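Kelemen to reissue early settlement ghost stories and sermons in two volumes

25 November 2024

Kelemen, the small press that has published regional reprints under the Grustar imprint, has released the contents list for its two-volume anthology of colonial-era supernatural tales and devotional writing. The first volume is on sale now. The second is scheduled for September.

The set contains 48 texts in total. Of these, 32 are short stories and sketches that first appeared in newspapers, almanacs and parish magazines. The rest are sermons, letters and household tracts. According to the publisher, 22 of the pieces have not been reprinted in any form until now.

Editor Gizella Magyar has arranged the material by place of first printing. Within each place the texts run in order of publication, so a comic sketch about a haunted ferry can sit directly beside a funeral sermon from the same town. Magyar said the arrangement was chosen early and was kept after two outside readers asked for a division by genre.

"The people who bought these papers got the sermon and the ghost on the same sheet," she said. "If you separate them, you lose the page they were read on."

Spelling has been left as printed, with the exception of the long s, which has been modernised throughout. Obvious compositor's errors are corrected and recorded in a list at the back of each volume. Capitals and italics follow the originals. Where a story survives in more than one version, the earliest has been used as the copy text, and variants longer than a sentence are given in an appendix.

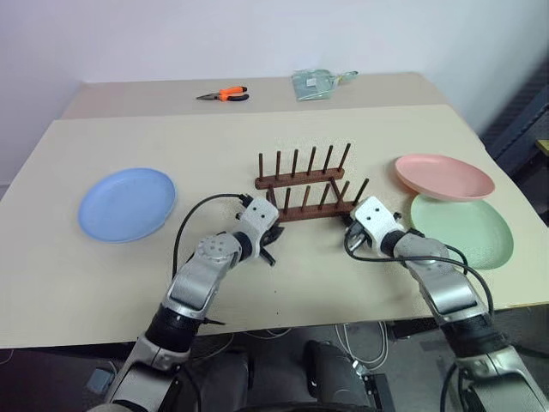

Authorship remains the main difficulty with the collection. Most of the stories were unsigned, and several that carry initials cannot be matched to a known writer. Magyar assigns names in three cases only, all of them on the evidence of surviving manuscripts. The household tracts are harder again, as they were copied from one almanac to the next with small changes. One of them sets out the moral duties of the kitchen at length and would have something to say about a dark wooden dish rack with upright pegs and a light blue plastic plate left lying on the table beside it. Its author is given only as "A Neighbour", and the editor has not attempted an attribution.

The introduction to the first volume was written by Melur Tambunan, who has worked on the circulation of religious print in small settlements. Tambunan argues that the tracts and the ghost stories drew on a common stock of incidents, among them the knock at the door, the lamp that will not stay lit and the traveller who is not recognised by his own family. The introduction compares four pairs of texts in detail. It does not claim direct borrowing in any of them.

Notes are placed at the foot of the page and are mostly limited to place names, scripture references and words no longer in use. There is a glossary in each volume. A single index covering both will be printed in the second.

The books are set in Josel, a text face with old-style figures, and are sewn in paper covers. A digital edition will be sold through Preveo after the second volume is out. It will include page scans of the newspaper items where the holding library has given permission. Readers who purchase both printed volumes will be able to download the scans at no charge.

Corrections to the first volume can be sent to the publisher and will be listed in the second.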